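Home | Clubs | Make & Do | Ask Us | Games

How do you teach a robot to tidy up?

Could you put a peg in a hole? Easy! Now try it with two robot arms. That's the puzzle at the Grollholm robot club in Mesham, where members are 8 to 14 years old.

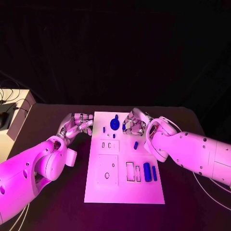 A robot doesn't know what a peg is. It has to be told how far to reach, which way to turn its wrist and when to close its fingers. Get one bit wrong and – clunk! – you try again.

"My best day took 40 goes," says Vasilică Ciobanu. "I loved every one!"

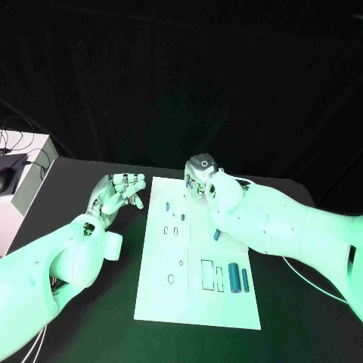

Why so many joints?

Bend one finger and count the places it folds. Robot fingers need joints too, so they can curl round big cylinders and skinny ones.
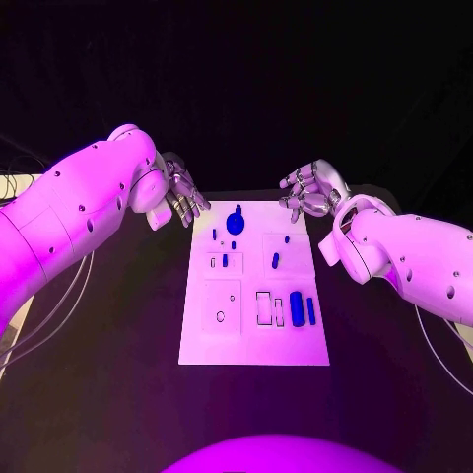

Club leader Donal Nic Giolla likes members to act out each move with their own arms first. Try it at home with a friend giving the orders!

843 shares | 14 comments

More like this
Build a paper gripper
What is a sensor?
November club news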